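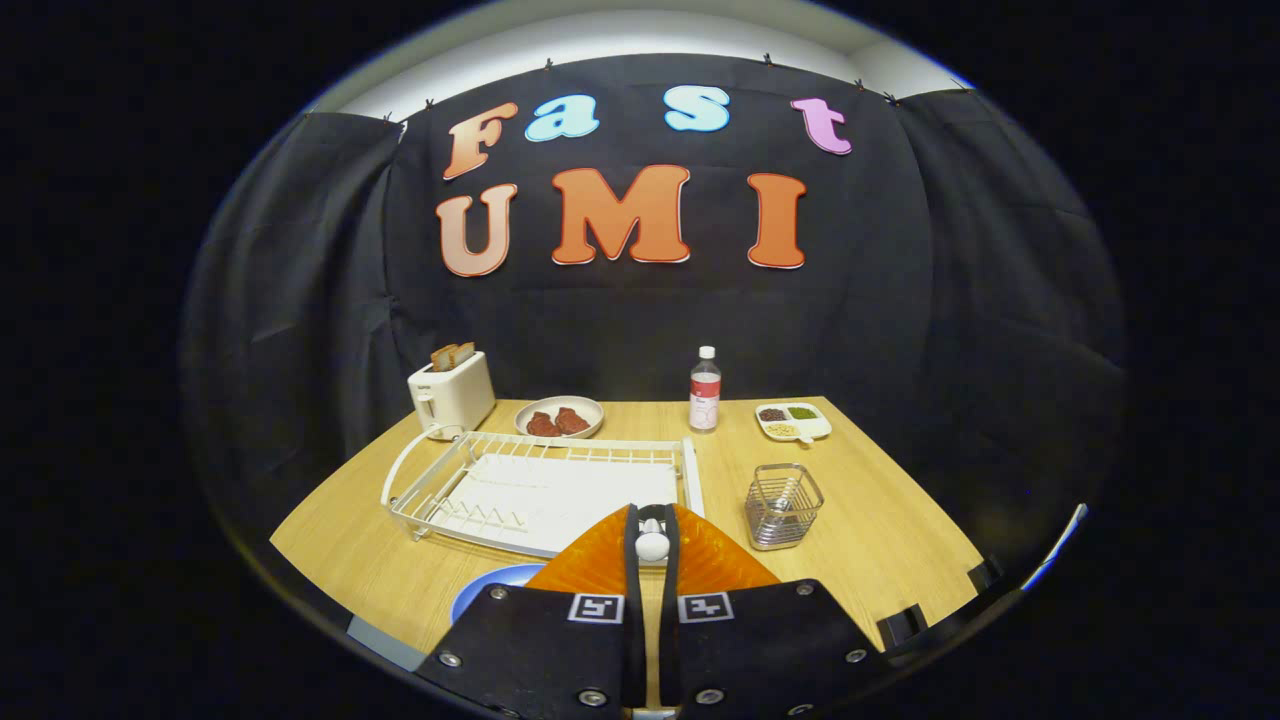
Figure 6.1 A toaster, a slice of toast and a plate with two reddish-brown pieces of meat.

Chapter 6
Heat and Browning

Bread left on a kitchen counter dries out slowly but stays the same color. Put a slice near a glowing wire and its surface darkens within minutes. The smell changes too, and so does the taste. Cooks have used this change for a very long time without needing a name for it.

This chapter is about what happens at the surface of food when it is heated. Section 6.1 covers the loss of water. Until the outer layer has dried, its temperature stays close to the boiling point of water, and little browning takes place. Section 6.2 deals with the reactions between sugars and proteins that give crust its color. Section 6.3 turns to caramel, where sugar browns alone.

You will need your results from the Flustside bakery exercise in Chapter 5. Keep the table of crust weights at hand, as Problem 4 refers to it.

Before you read on
Weigh a slice of bread, toast it, and weigh it again. Write down both numbers. Repeat with a slice from the same loaf that has been left out overnight.

Key terms
browning, caramel, crust, evaporation, surface temperature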